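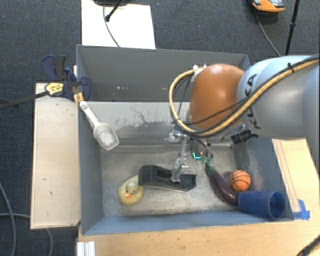 Clearing the Gray Bin: Notes on Mixed Small Items

Filed under: Storage and Sorting, Home Organization

It has been the practice of this blog to report on storage matters as they arise in the ordinary course of keeping a house, and the present entry concerns the gray bin. Readers of earlier entries will recall that the household moved from Durisstead to Enonport in September, and that certain containers were set aside at that time for later attention. The mixed bin was the last of them.

A mixed bin is understood here to mean any container holding articles that share neither a use nor a proper place. A rubber duck belongs with bath things. A toy eggplant belongs with the play kitchen. A blue plastic cup may belong in the cupboard, in the yard or in the play kitchen again, depending on who is asked. When such articles lie side by side on the floor of one large bin, with a long black tray-like piece between them, the bin has ceased to be storage and has become a place where decisions are postponed.

Policy on large bins

The household's position is that large rectangular bins are suitable for large or uniform contents, such as blankets, winter coats and building blocks. They are poorly suited to small toys. Light articles travel to the corners whenever the bin is moved, and heavier ones come to rest on top of them. The floor of the bin also becomes scuffed over time. Scuffing is not regarded as grounds for replacement.

It was previously recommended in these pages that every large bin be fitted with cardboard dividers. That recommendation is withdrawn. The dividers were in use for two months, during which they bent, and small articles passed under them freely. Shallow trays placed inside the bin have proved more satisfactory, provided that they can be lifted out with one hand.

Procedure

The following procedure was adopted for the household's bins and is recorded for reference.

The bin is placed on the floor, preferably on carpet, where anything dropped will make less noise and will not roll far. Articles are then removed singly. Tipping the bin out is quicker, but it transfers the disorder to the floor, and the bin is commonly refilled before the evening meal in much the same condition as before.

Each article is assigned on removal to the bath, the kitchen, the play kitchen, the workroom or the donation box. An article that cannot be assigned is returned to the bin and considered again at the end. It may not be considered a third time.

Rubber toys are squeezed over the sink before they are put away. Any that release water are left on a towel overnight. Plastic food is washed in warm water with dish soap and dried by hand, with some care around leaves and stems, where dust collects. Cups are washed with the dishes, whatever their eventual destination.

Black articles require separate mention. Anything long, black and of uncertain purpose tends to be kept for years on the assumption that it is part of something else. The household now attaches a paper tag to each of these, stating the month in which it was found. If the larger item to which it belongs has not been identified within nine months, the article is released.

Results to date

A full count was undertaken across all containers brought from Durisstead, as the allocation of shelf space depended on it. The count came to 234 small articles, exclusive of building blocks, which were weighed and came to around 600 grams. The total was higher than had been expected. A considerable share consisted of play food, and it has been agreed that no further vegetables will be acquired this year.

The play food is now kept in an Amer basket on the lowest shelf of the hall closet. The basket was bought for bread and is slightly too deep, but it may be carried by a child without assistance. Bath toys are kept in a Rajput mesh bag hung from the faucet end of the tub. The bag drains well. Its hook does not hold on tile and has been replaced with a loop of cord.

The question of the cups remains open. Two members of the household hold that plastic cups should be kept together regardless of use, and the remaining member holds that a cup used for sand is no longer a cup. An interim arrangement is in force under which sand cups are kept by the back door.

Outstanding matters

The linen shelf, the drawer under the telephone and the box marked "various" have not yet been addressed. The box will be dealt with next, under the procedure given above, and the labels for the hall closet will be typed once the contents of the lower shelves have settled.

Posted February 2023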